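Household Tasks Program, Saltirow Site
Progress report to the Cuevas Fund
Submitted 7/19/23

Thank you for your patience with this one. We had hoped to get it to you a little sooner, but the move into the new room took longer than planned, and we wanted to have something worth reading before we sent it. As you asked after the last report, we have tried to keep the engineering talk to a minimum and stick to the question your board cares about, which is how close a machine is to being useful in an ordinary kitchen.

Where we are

In May we finished the first group of kitchen chores, the ones that only involve picking a thing up and setting it somewhere else. Cups, boxes, a folded towel, that sort of work. Those went well enough that we felt comfortable moving on to the second group, where two objects have to end up fitting together. Putting a lid on a saucepan was at the top of that list, and it has taken up most of our time since. We chose it partly for a simple reason: people who cook do it many times a week and never give it a thought, and the families we talked with when we wrote the Brutmont proposal kept bringing up stovetop jobs of just this kind.

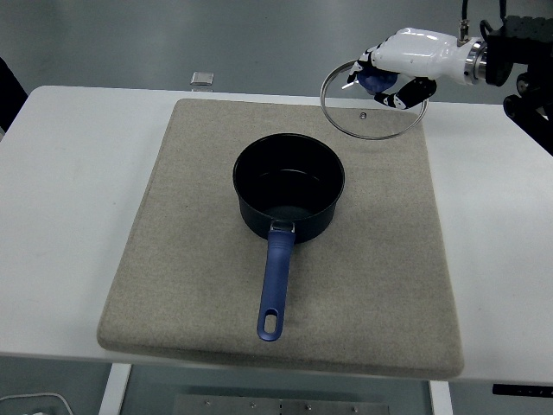 Lid work at the Saltirow site: the glass lid held by its knob, with the pan open on the felt.

Our target for this period was 300 recorded attempts, and we reached it. For each one we mark whether the lid ended up seated all the way around. If it sits cocked on the rim, we call it a failure even when a person in a hurry might let it go, so our numbers may look a bit harsher than ones you see elsewhere. By that rule, 99 of the first batch of attempts had to be thrown out or marked as failed, and most of those trace back to the same cause: a small error in the grip at the knob turns into a much larger error at the far side of the lid. We spent a good while chasing this in the Fenamow control software before we understood it was mostly a question of how the fingers close, and the revised closing motion has helped a great deal.

Glass has been its own small education. A clear lid is hard to judge by camera, as the table and the cloth show right through it, and what the software takes for an edge may be nothing more than a shine. We have had better luck asking it to find the metal rim and the knob and to work out the rest from those two. We would like to try a solid metal lid next for comparison, and we expect it to be easier, though we have been wrong about that kind of thing before!

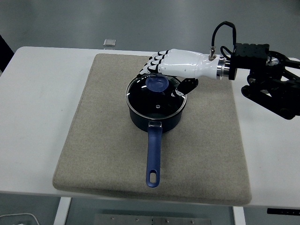
Letting go is the part of the chore we underestimated. We had written it into the plan as a single line, and it deserved a month of its own. A person setting down a lid loosens the fingers, feels that it has settled, and lifts away without thinking. Our hand has to be told when to stop holding and which way to leave, and if it leaves carelessly it can take the lid along with it. The space for all this is tight. With the lid over the pan and the fingertips just above the blue knob, the thumb is still down near the silver rim on the right, and any path we plan has to keep both of them clear of the glass. We are now testing a slower exit for the thumb and will have figures on it in the next report.

What it means for a real kitchen

We want to be fair about this. The table is clean, the pan is a light one with a long handle, and there is no heat or steam to deal with. A home stove has other pots on it, a spoon in the way, and somebody reaching across. We would not put this system in a house today, and we don't think anyone should promise you a date. Still, the chore itself no longer looks out of reach to us, and that is a change from where we stood when the grant began.

Budget and staffing

Spending is on track, with almost 25 percent of the equipment line still unspent. We would like to move part of that into replacement finger parts, which wear faster than we budgeted for. Staffing is unchanged.

Next period

We plan to start on 5 new tasks, all from the second group:
Metal lid on the same pan
Jar lid, set down without twisting
Plate into a drying rack
Cup onto a saucer
Saucepan moved by its handle to a second spot on the table

If your board would like to visit, we would be very glad to have you. Mornings are best, as the long test sessions run in the afternoon and it is hard to stop partway through one.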